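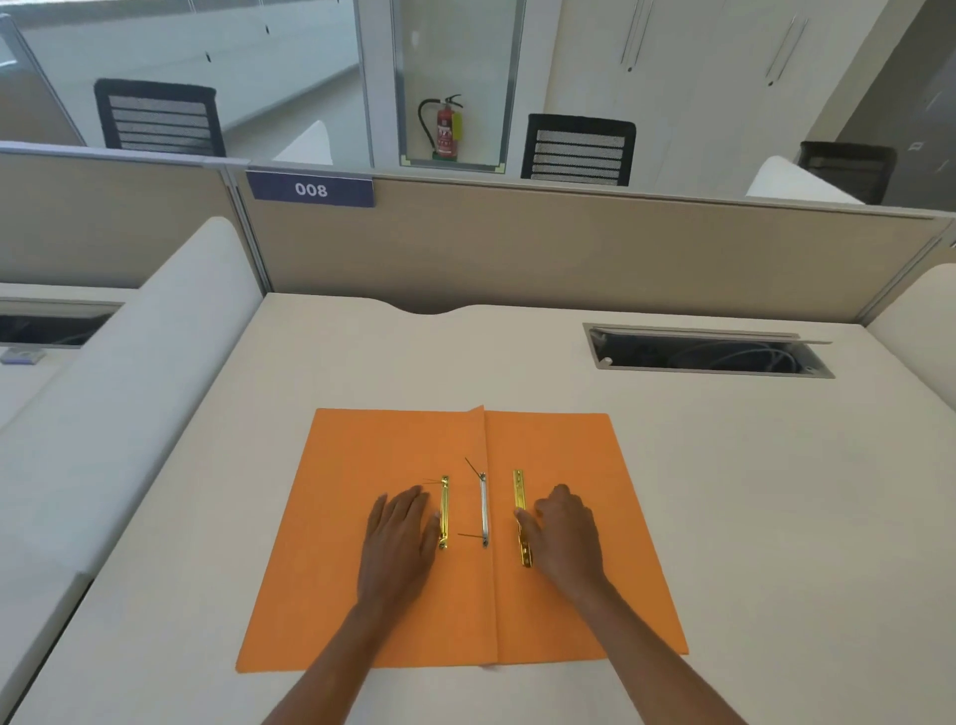

Figure 2. Open paper file folder with metal fastener strips, cubicle desk condition.

3.2 Folder preparation

Fastener fitting was treated as a separate stage of the filing task, following Stępień and Chávez. The folder was opened flat on the desktop and the strips were set out before any paper was handled. A paper cover shifts easily on a smooth surface, so participants were told to keep one hand on it whenever a strip was being moved. The spine crease served as the reference line for alignment - covers were not to be refolded during this stage. 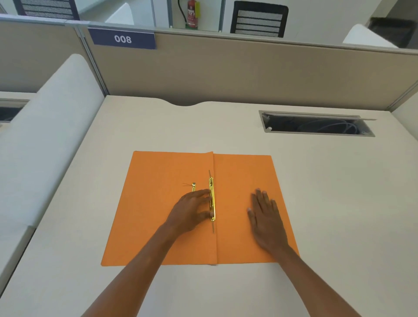

Prong position was recorded separately from strip position. A strip seated squarely on the crease but with a bent prong was scored as aligned and flagged for the punching stage, where such prongs tend to catch the first sheets. The Trelance site processed 200 folders under this rule and the Nivthorpe site almost 2000. Folders with a torn spine were withdrawn and replaced from the same batch. Participants completed 8 folders per session, with no time limit on any single folder.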